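Week four of the project, Tuesday, late

I said at the start of this course that I would keep an honest diary for it, mostly because the diary is ten percent of the grade and I can write faster than I can solder. So let me put down that I came home tonight less convinced than when I left.

The class split into groups back in the first week and ours picked clothes. The teaching assistant was thrilled. Clothes are hard, clothes are unsolved, clothes would look great on the poster. My own vote was for stacking cups. I lost, and I have been folding ever since.

The target is 300 demonstrations per group by the end of the month. One demonstration is one person, one hand-held gripper, one piece of clothing, start to finish. The whole class together is supposed to land at 1,200, which then goes into the training run everybody talks about as if it were the weather, something that will simply arrive. I asked in the meeting what happens if 1,200 is too few. The reply was that it would be "informative." I have noticed that everything in this course is informative. When the wrist bracket cracked in week two, that was informative too.

We had the planning meeting in the Rozīte building again, the room where the heat can't be turned down. The plan as of now: towels are finished, T-shirts are nearly finished, and outerwear starts this week. I took outerwear because the only other thing left was fitted sheets, and I am not a fool.

My doubts about outerwear, written down now so I can't pretend later that I had none. A towel has four corners and you can see all of them. A puffer jacket has a shape that changes each time you let go of it. You press it, it goes down, you open the fingers, it comes back up at you. When I do it with my own hands I am using my forearms and my chin. The gripper has no chin.

The group's answer is that the model will learn this from seeing enough of it. Maybe. I would like somebody to say what "enough" is before I have done all of it and not after.
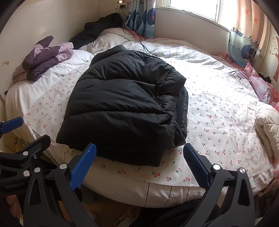 Lundov, June

Second entry, written at the desk by the window at home, one tray of cold dumplings in. The black jacket and I have spent the afternoon together and I can report on our relationship.

A bed is a bad table. I knew this, and the handout from Vilance says to prefer "a firm and uncluttered surface," which is a sentence written by people with a lab. The handout also says that varied backgrounds help, so I am choosing to believe that a sheet with cherries on it is a contribution to science. I'm less sure the model needs to know about cherries. If it ends up unable to fold anything without fruit underneath, I want it on record that I raised the question.

What I can get is a bundle. A lumpy one, with the zipper edge down one side, thick in the middle. Is it folded? By the standards of my family, yes. By the standards of the scoring sheet, I can't tell, since the scoring sheet was written for towels and asks whether the corners meet. I wrote "n/a" in the corners column 6 times and then got tired and drew a line down the rest of it.

The part that bothers me is the end of each take. When do I stop? With a shirt there is a moment when it is done and you both know it. With the jacket I open the fingers, look at it, and think I could go once more. If I go once more it usually gets worse. So some of my takes stop early, out of caution, and some stop late, out of pride, and all of them go into the same folder with the same label. The machine is going to learn my mood.

Also, about the blue pads. They are fine on cotton. On the jacket I have to come in at the seam, where there is something to bite on, otherwise the fabric slides. I have a feeling for this now in my wrist. I couldn't explain it to you, and I don't see where in the data it would be written. The others say it's in there implicitly. That word does a lot of work around here.

To be fair to the thing, and I am trying: I was slow in the first week and I am quicker now, and the gripper is lighter than it looks once you stop strangling it. And the towel group's early test did pick up a towel. It put it down again in a different place, unfolded, which got applause. I clapped too. I was standing next to the instructor.

We are meant to show something at the Bronell open day. The draft poster already says "robots that fold laundry." I asked for "robots that are being shown laundry" and was told it doesn't fit the column width. I measured it. It fits if you drop the logo.

Running count for me is around 40 on jackets, which leaves a lot of the 300, and the others are still on T-shirts and claim to be enjoying it. Tomorrow I switch to a thinner coat, one with some weight at the hem, and see if the bundle comes out flatter. If it does I'll have to do half the thick ones over, according to the assistant, or else not, according to the handout.

Things to bring: spare screws, the small driver, the charger I left in the Rozīte building. Ask again about the scoring sheet. Ask whether a hood counts as a sleeve.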